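Ticket 1765 – Private dining deposits charged twice, Brovero online booking
Status: Resolved
Opened by: Yufang Ye, reservations, Mukura Skatville
Handled by: Jinfeng Feng, booking support 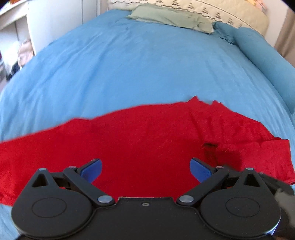
Guests booking the private room at Mukura through the hotel site are being charged the deposit twice. The deposit is $100 per booking. It started after the room-and-dinner package went live, and bookings taken by phone are fine. The package is one overnight room plus a set menu in the private room, and it has its own page on the site with its own booking button. I checked whether the listing was set up wrong on our side. The room type is the standard one, with a large bed, and the bed in the picture has the medium-blue sheet on it, so match the package to "Standard Blue" in the room list and leave "Standard White" alone. The two have similar codes and I have mixed them up before.

What I tried before opening this:
Cleared the browser cache on the host stand computer. No change.
Made a test booking for nine guests on my own card. Charged twice, both lines with the same booking reference.
Made a test booking for dinner only, no room. Charged once.
Turned the package off and on again. No change.

Yufang Ye

Reply from Jinfeng Feng

Thanks, the test bookings help. I can see both charges on the one for nine guests. The first comes from the dining calendar and the second from the hotel calendar, four seconds later. Please send me:

1. The package code as it shows in the room list.
2. Whether "Collect deposit" is checked under Dining, under Rooms, or both.
3. The name of the card processor on the Rooms tab.

Please don't refund anyone by hand yet. If the system reverses the charge as well, the guest gets paid back twice and it takes a while to sort out.

Reply from Yufang Ye

Package code is SB-317. "Collect deposit" is checked in both places. It was only under Dining before the package, and I don't remember checking the other one. Processor on the Rooms tab is Ung. On the Dining tab it is also Ung, but with a different merchant number.

One guest has already called her bank. Do I need to do anything there?

Reply from Jinfeng Feng

That explains it. When a package is created, the setup screen copies the deposit rule from the dining side to the room side and leaves both switched on. With one merchant number the second charge gets blocked as a duplicate. You have two, so it goes through.

Steps to fix:
Open Packages, then SB-317.
Uncheck "Collect deposit" under Rooms. Leave it checked under Dining.
Save, then press Publish. Save alone does not update the live page.
Make one more test booking and wait a few minutes before looking at the charges.

For the guest who called her bank, do not refund. Send me her booking reference and I will answer the bank's request from here. I will reverse the room-side charge on the others tonight.

Reply from Yufang Ye

Done. New test booking charged once, $100, dining side only. I canceled it and the deposit came back as pending. The reference for the bank case is in a private note on this ticket.

Closing note, April 9, 2023

Duplicate room-side deposits reversed. Bank case answered. The package setup screen still copies the rule across, and a change is planned for June. Until then, check both tabs after creating any new package – this applies to copies of old packages too.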